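Small Firms and the Long Wait for Payment

The Brarnitz Chamber of Trade has published its annual review of payment practice among small manufacturers, and the findings will be familiar to anyone who has run a workshop. Of the 302 member firms that replied, most said that late payment had caused them more difficulty in the past year than either energy bills or recruitment.

The usual term of trade in the district is 30 days. In practice, the review finds, smaller suppliers often wait a good deal longer, and many are reluctant to press a large customer for fear of losing the next order. Firms with fewer than 20 employees reported the greatest strain. Several had put off buying equipment or taking on apprentices while invoices remained unsettled.

"A supplier that has delivered its goods on time has already paid for the materials, the wages and the transport," said Farzad Moradi, who led the review. "When payment is late, it is in effect lending money to a customer many times its own size."

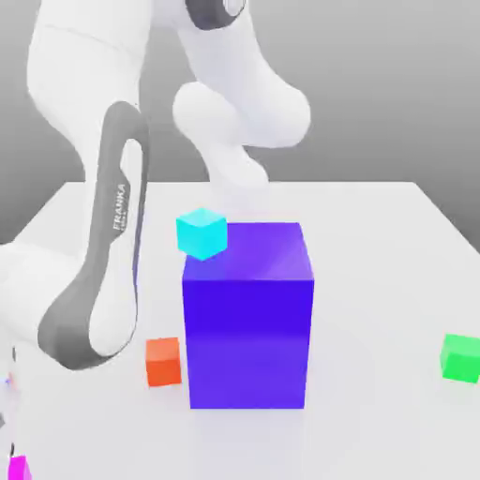
A white Franka robot arm over a white tabletop. Computer-rendered image.

The Chamber makes a number of recommendations. It asks larger buyers to name a single person responsible for supplier accounts, and to raise any dispute over an invoice within a week of receiving it. It also proposes a public register of payment terms, to be kept by the Chamber and open to all members without charge.

Two companies have agreed to take part in a trial of the register from February. Stovix, which makes fittings for commercial kitchens, buys from 200 suppliers in the region and will publish its average payment time each quarter. Clasgate, a packaging firm, will do the same – though it has asked that disputed invoices be listed separately.

Members may send written comments on the proposals to the Chamber's offices at Sharifi House. The register's rules will be settled once these have been considered.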